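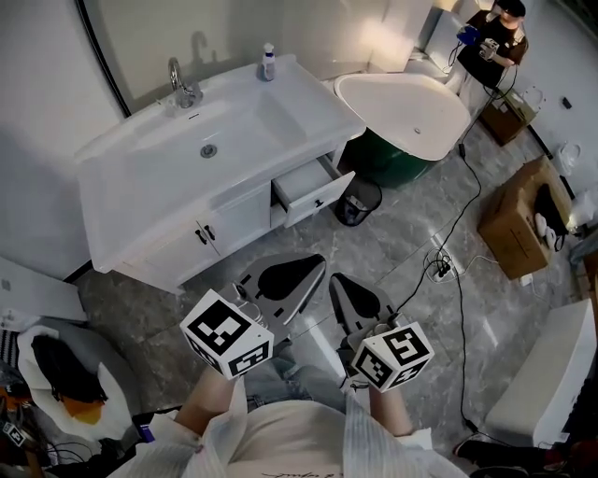 Bathroom basin and tub, with one vanity drawer pulled partly open.

Tips > Sport at home > Badminton kit care

Search tips Enter a word or phrase Go

Looking after badminton kit between matches

Most club players spend more on rackets, shoes and shuttles than they need to, mainly through poor storage. The jobs below take a few minutes each and can be done on a kitchen table. They are written for people who play once or twice a week in a hired hall, but juniors and league players can use them too.

Feather shuttles

Feathers dry out and snap. If a new tube has been sitting in a heated house, the shuttles will break up in the first few rallies. Steam them the evening before you play.

Boil the kettle and take off both ends of the tube. Hold the tube upright over the spout, using an oven glove, and let the steam pass through for a few seconds. Keep your hand out of the steam. Put the caps back on, stand the tube upright and leave it overnight in a cool room. Don't do it for longer in the hope of a better result. Soggy feathers fly slowly and the cork goes soft.

Some players put a small piece of damp sponge in the cap end and skip the kettle. It works, but change the sponge or it will smell.

Keep used shuttles that still fly straight in a separate tube for practice. Write "old" on the lid. A shuttle that wobbles is no good for anything except serving drills.

Grips

A towelling grip should be changed when it goes hard. Brushing it with an old toothbrush will buy you another week or so. Overgrips are cheaper and quicker. Buy them on a roll if there are several players in the house. I use the plain white Nusteo ones, which come with no finishing tape, so I finish them with electrical tape.

To fit one, start at the butt of the handle with the tapered end and pull gently as you go round. Overlap each turn by 2 mm. Right-handers and left-handers usually wind in opposite directions, so that the edges don't lift during play. Wipe the bare handle with a dry cloth first. If old glue has been left behind, a little white spirit on a rag takes it off — open a window and let the wood dry fully before you put anything over it.

Strings

Check the strings after every session, looking at the middle of the head where they cross. Notches there mean the string is on its way out. When one goes, cut the rest out straight away, working from the centre outwards and snipping in a cross pattern. Leaving half the strings tight pulls the frame out of shape.

Never leave a racket in the car in July, or in January for that matter.

While the racket is bare, look at the grommets. These are the small plastic sleeves the string passes through. Any that have split should be replaced before restringing, and your stringer will do it for pence if asked.

Shoes

Keep court shoes for the court. Grit from the car park ruins the soles and scratches the hall floor. Carry them in a bag and change at the side.

If the soles have lost their grip, wipe them with a damp cloth and dry them off. Dust is usually the cause. Scrub stubborn dirt with warm water and a drop of washing-up liquid, using a nail brush, and stay off the fabric if you can. Stuff wet shoes with newspaper and change the paper after an hour. Don't put them on a radiator, as the heat weakens the glue round the toe.

Insoles should come out after every match. Two pairs used in turn will last much longer than one pair used all the time.

Shirts and shorts

Take everything out of the bag the same night. For shirts that still smell after a wash, mix 300 ml of white vinegar with cold water in a bucket and soak them for half an hour, then wash at 30 as usual. Leave out the fabric softener, which coats the fibres and stops them drawing sweat away. Turn printed shirts inside out. Never mix vinegar with bleach.

The bag itself

Empty it over the bin once a month. Shake out the feathers, wipe the lining with a damp cloth and leave it open by a window. A Gistard holdall I've had for years has a removable base board, and the dirt under that was a surprise. Check yours if it has one.

An old sock filled with bicarbonate of soda and knotted at the top will keep the bag fresh. Replace the soda when it goes lumpy.

Net and posts

If you play in the garden, take the net in at night. Roll it round a cardboard tube, such as the inside of a roll of carpet. Folded nets tangle, and damp ones go mouldy. Rub candle wax on the threads of the post fittings in October before they go into the shed.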